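Mug

A mug is a drinking vessel with a handle, used mainly for hot drinks such as coffee, tea, cocoa and soup. It is usually larger and heavier than a teacup and is normally used without a saucer. The word also covers shaving mugs, beer mugs and travel mugs, although in everyday American speech it most often means a coffee mug.

Etymology

The English word is recorded from the sixteenth century. Its origin is uncertain. Related forms are found in the Scandinavian languages and in Low German, where they refer to an open can or jug.

History

Handled drinking vessels of clay are known from many Neolithic sites. Early examples were shaped by hand, and their walls were thick and uneven. The spread of the potter's wheel allowed thinner walls and more regular shapes. Wood and bone were also used, but few vessels made of these materials have survived.

Metal mugs of bronze, silver, gold and lead were made in later periods. They were durable but conducted heat quickly, and lead vessels were harmful to the health of their users. Porcelain, developed in China, made it possible to produce light, hard vessels that held hot liquids well. Factory production in the eighteenth and nineteenth centuries brought ceramic mugs within reach of most households.

Form and design

Most mugs are close to a cylinder in shape. Some narrow toward the foot, and others have a rounded belly. The rim may be plain or rolled. A rolled rim is less likely to chip and is preferred for restaurant ware.
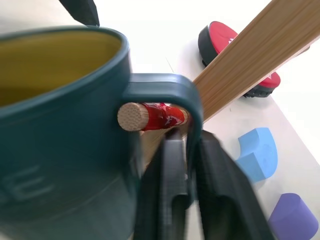
Mug with a squared handle and a contrasting yellow interior

Handles are made separately in studio pottery and joined to the body with liquid clay, known as slip. In factory casting, the handle may be formed in the same mold as the body. Common handle shapes are the C, the ear and the squared loop. In a study of handle comfort, the designer Oğuzhan Öztürkmen found that users favored an opening wide enough for 4 fingers, even when they held the mug with fewer.

Decoration may be painted, printed or raised from the surface. Raised decoration is usually cut into the mold. Printed decoration may be applied under the glaze, where it is protected from wear, or over it.

Collecting

Mugs are widely collected as souvenirs and advertising items. The Yaman Collection, cataloged in 2000 by Bezawit Gudeta, lists 611 pieces arranged in 6 groups by material and method of manufacture. Its largest group consists of mugs issued by railroads and hotels.

See also

Beaker
Stein
Tankard
Teacup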